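About Skjelbred Waterside Partnership 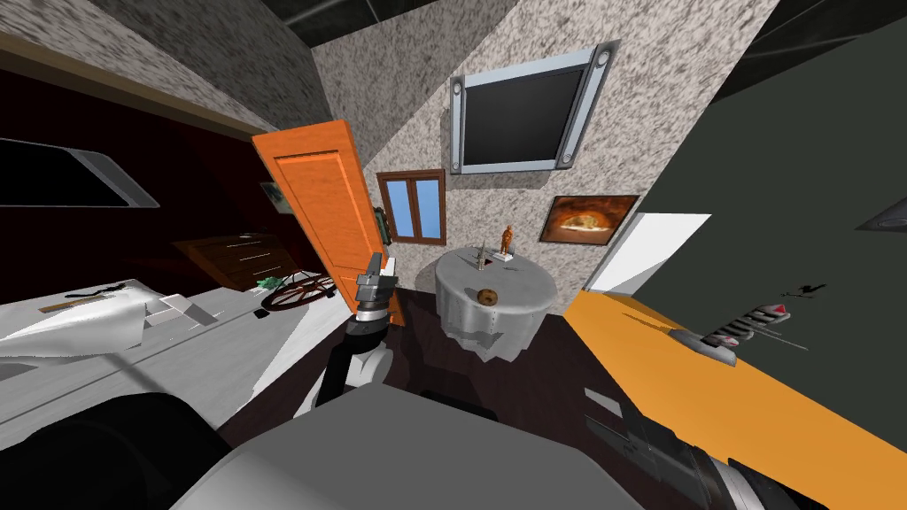
The round table with its pleated gray cloth.

Skjelbred Waterside Partnership is a small organization that helps towns and residents agree on what to do with their riverbanks, footpaths and old landing places. We started in Kisthorpe with two people, Gøran Hedlund and Kamrul Howlader, who wanted the council and the local boat owners to speak to each other directly.

Today we prepare public meetings, collect the opinions of residents and write proposals which councils can vote on. Our longest work is the Drastley towpath – 148 households answered our questions there, and the council approved new benches and lighting in July.

Renzo Martinelli answers all requests from councils and residents' groups. Please write to him in English or Norwegian.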